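Ghada Bataineh keeps her shape blocks in a drawer by color, and she likes a small set. Two of each color is plenty for a morning, she says. More than that and children start building towers before they have looked at anything.
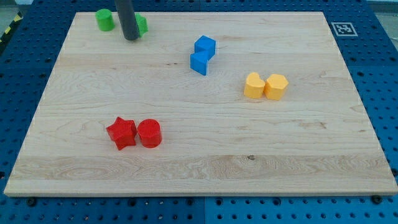 She prefers a plain board to a tray. A star or a heart shows up well against pale wood, and a knot in the grain bothers no one. Her first board lasted three years - the corners went first.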